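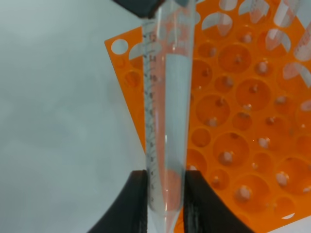 Fladville open day, February 29, 2024

I had been looking forward to the Brakisberg labs for weeks, and the tube room alone was worth the train fare! Syahrul Tjoa took our group through and was wonderfully patient with us (I asked far too much). Those clear conical tubes with the little black scale up the side and the frosted patch for writing on are lovely things when you get up close, and I could have stood there all morning looking at them in their orange racks.

We had 60 minutes in there and it felt like ten. Syahrul showed us how to label a tube before filling it, never after, and how to read the scale with your eye level with the liquid. I was out by a whole line on my first try – much better on my third.

Lunch was soup and very good rye bread in the canteen. There is another open day in August and I have already put my name down.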